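카테고리: 아트 프로젝트 > 커뮤니티 아트 > 따라하기

동네 사람들과 함께 만드는 구술 콜라주 진(zine), 처음부터 끝까지

2019/03/07 | 글: 릴리아나 페라로(Liliana Ferraro)
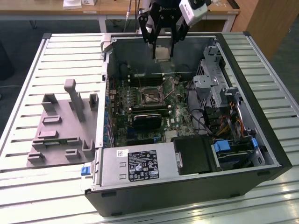

시작하기 전에: 주제는 좁을수록 좋아요

진 워크숍을 처음 여는 분들이 제일 많이 고르는 주제가 '우리 동네'인데요, 저도 첫 회에는 그렇게 했다가 진땀을 뺐습니다. 너무 넓어서 다들 첫 문장을 못 꺼내시더라고요. 그다음부터는 '할머니 부엌에서 나던 냄새', '이사 오던 날 짐칸에 실려 있던 것', '지금은 없어진 가게 간판'처럼 손에 잡히는 주제로 바꿨고, 그랬더니 이야기가 정말 쏟아졌어요! 언스롭(Irnthorpe)에서 진행한 모임에서는 '우리 집에서만 쓰는 말'을 주제로 잡았습니다. 이민 온 가정, 맞벌이 가정, 삼대가 같이 사는 가정이 섞여 있었는데 두 시간이 모자랐습니다.

참가자는 14명까지 받아 봤습니다. 그 이상이면 서로의 이야기를 듣는 시간이 너무 짧아져요.

준비물

A4 복사용지 (넉넉하게 100장)
표지용 색지나 크라프트지
잡지, 전단지, 포장지, 못 쓰는 악보나 지도
가족사진 복사본 (원본은 절대 자르지 마세요)
가위, 칼, 커팅 매트, 딱풀
검정 펜과 굵은 마커
녹음이 되는 휴대전화
긴 스테이플러 또는 바늘과 두꺼운 실
흑백 복사기를 쓸 수 있는 곳

1단계. 둘씩 짝지어 이야기 듣기

처음 만난 사람끼리 짝을 짓고, 한 사람이 말하는 동안 다른 사람은 듣기만 합니다. 시간은 한 사람당 7분이면 충분해요. 녹음은 반드시 먼저 물어보고, 싫다고 하시면 메모로 대신합니다. 녹음을 허락하신 분께도 "나중에 빼고 싶은 부분이 있으면 빼 드릴게요"라고 꼭 말씀드리세요. 저는 이 약속을 종이에 적어서 서로 서명까지 합니다.

질문은 세 개 정도만 준비해 두세요. 제가 자주 쓰는 질문은 이런 것들입니다.

그 물건(또는 말, 장소)을 마지막으로 본 게 언제인가요?
그걸 모르는 사람에게 설명한다면 뭐라고 하시겠어요?
누구한테 물려주고 싶으세요?

마지막 질문에서 분위기가 확 바뀌는 경우가 많습니다. 우시는 분도 계세요. 그럴 땐 서두르지 말고 잠깐 쉬었다 가면 됩니다.

2단계. 들은 이야기에서 한 문장 고르기

녹음이나 메모를 다시 살피면서 가장 마음에 남는 문장 하나를 고릅니다. 고르는 사람은 들은 사람이에요. 자기 이야기 중에 남이 무엇을 귀하게 들었는지 알게 되는 순간인데, 저는 이 단계를 제일 좋아합니다! 사투리나 섞어 쓰는 말은 고치지 말고 그대로 적으세요. 다른 언어로 말씀하셨다면 그 언어로 먼저 쓰고 옆에 번역을 작게 달면 됩니다.

고른 문장은 말한 분께 보여 드리고 괜찮은지 확인받습니다.

3단계. 여덟 쪽 접기

A4 한 장으로 여덟 쪽짜리 책을 만드는 방법입니다.

1) 종이를 가로로 놓고 세로선을 따라 반으로 접었다 폅니다.
2) 양쪽 끝을 가운데 선에 맞춰 접었다 폅니다. 세로로 네 칸이 생겨요.
3) 이번에는 긴 변끼리 만나도록 반으로 접었다 폅니다. 이제 여덟 칸입니다.
4) 짧은 변끼리 만나게 반으로 접고, 접힌 쪽에서 한 칸만큼만 가운데 선을 따라 자릅니다.
5) 펼쳐서 긴 변끼리 다시 접은 다음, 양 끝을 안쪽으로 밀면 가운데가 벌어지면서 십자 모양이 됩니다.
6) 한 방향으로 모아 눌러 주면 완성!

처음엔 대부분 4번에서 끝까지 잘라 버립니다. 연습용 종이를 한 장씩 더 나눠 드리세요. 쪽 순서가 헷갈리면 접은 상태에서 연필로 번호를 먼저 쓰고 펼치면 됩니다. 펼쳤을 때 위쪽 줄 번호가 거꾸로 보이는 게 맞아요.

4단계. 콜라주

펼친 상태에서 작업하는 게 편합니다. 흑백으로 복사할 거라서 색보다는 밝고 어두운 차이를 보고 재료를 고르세요. 빨강은 복사하면 거의 검정으로 나오고, 연한 노랑은 사라집니다(저는 노란 종이로 해를 오려 붙였다가 해 없는 하늘을 복사한 적이 있어요). 가장자리 5mm 정도는 비워 두고요.

글자는 손글씨가 좋습니다. 삐뚤삐뚤해도 그 사람 목소리가 같이 보이거든요. 글씨 쓰기가 부담스러운 분은 신문 글자를 오려 붙이셔도 되고, 짝이 대신 써 드려도 됩니다.

사진 속에 다른 사람 얼굴이 나온다면 그분께도 허락을 구하세요. 연락이 안 되면 얼굴 위에 꽃이나 무늬를 얹는 방법도 있습니다. 브래스테드(Brasstead) 모임의 한 참가자는 얼굴마다 자수 도안을 덧붙였는데 그게 표지가 됐어요.

5단계. 복사하고 묶기

원본을 한 장씩 복사해 보고 진하기부터 맞춥니다. 풀 붙인 자리가 그림자처럼 나오면 수정액으로 가장자리를 살짝 덮어 주세요. 저희는 한 사람당 30부씩, 모두 420부를 찍었습니다. 처음이라면 열 부씩만 찍어도 충분해요.

여러 사람의 진을 한데 모으고 싶으면 표지를 하나 만들어 봉투처럼 접고 그 안에 넣습니다. 두꺼운 실로 한 바퀴 묶어 주면 꼭 선물 같아요.

6단계. 나누기

다 만들고 나면 둥글게 앉아서 짝의 문장을 소리 내어 읽습니다. 자기 문장이 남의 목소리로 들리는 경험이 꽤 특별해요. 그다음엔 서로 한 부씩 교환하고, 남은 것은 세탁소, 미용실, 도서관처럼 사람들이 잠깐 앉아 기다리는 곳에 두면 좋습니다. 두고 나오기 전에 주인께 여쭤보는 것, 잊지 마시고요!

저는 뒷표지에 만든 분들 이름을 모두 넣습니다. 별명도 좋고, 이름을 빼 달라는 분은 빼 드립니다. 9월에는 같은 방법으로 실크스크린 표지를 찍는 법도 올릴 생각이에요. 만드신 진이 있으면 댓글로 제목이라도 알려 주세요. 제목만 읽어도 즐겁거든요.

마지막 수정: 5단계 수정액 내용 추가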